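Section 4. Handing Objects to a Person

4.1 Before you begin

The handover routine allows the Modstead arm to pick up a light object and release it into an open hand. It is supplied with the Plokness two-finger gripper and is switched off when the unit leaves the factory. Complete Section 3 (Mounting and Zero Position) before continuing.

The routine is intended for objects of up to 400 grams. Heavier objects may be lifted in other modes but must not be handed to a person.

CAUTION: Keep hair, jewelry and loose sleeves away from the gripper fingers whenever the power light is green.

4.2 Preparing the work surface

1. Clear the table of everything that will not be used in the session.

2. Place the objects to one side of the arm. Bottles may be laid down or stood upright. Bottles that are laid down should have their caps turned toward the middle of the table.

3. Check that the wrist camera has a clear view of the objects and of the space where the hand will be held. Clean the lens with a dry cloth if the preview is dull.

4. Adjust the room lighting. Soft shadows on the table do not affect the routine. Direct sunlight on clear plastic may.

Note: Units with the Doklow table clamp must be tightened again after the first 10 handovers. See Section 2.6.

4.3 Teaching the hand position

1. On the control panel, select Handover, then Teach Hand.

2. Sit or stand at the side of the table opposite the objects.

3. Extend one arm over the table with the palm facing up and the fingers together. The thumb may be raised.

4. Hold still until the panel sounds one tone. The hand must remain in view for the full count.

5. Withdraw the hand and press Save.

If the panel sounds two tones, the position was not stored. Move the hand closer to the center of the preview and repeat from step 3.

Note: Dark sleeves and light sleeves are both accepted. Gloves require the separate glove setting (Section 7.2).

4.4 Setting the release

1. Select Release Force. The factory value is 55.

2. Raise the value in small steps if the gripper lets go too early. Do not exceed 90.

3. Run one trial with an empty container before using a full one.

CAUTION: Do not pull an object from the gripper. Press Stop and wait for the fingers to open.

4.5 Care of the finger pads

Wipe the pads with a damp cloth at the end of each day. Minor scuffs do not affect grip. Replace both pads together if either is torn. Replacement pads are ordered through Jitpraphai under the part name printed inside the storage case.

Revised October 2023
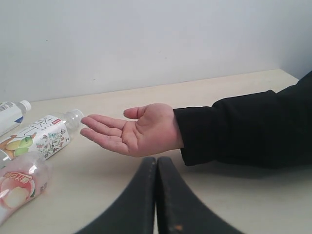
Figure 4-1. Open hand, palm up, with bottles at the side of the table, as seen from the wrist camera.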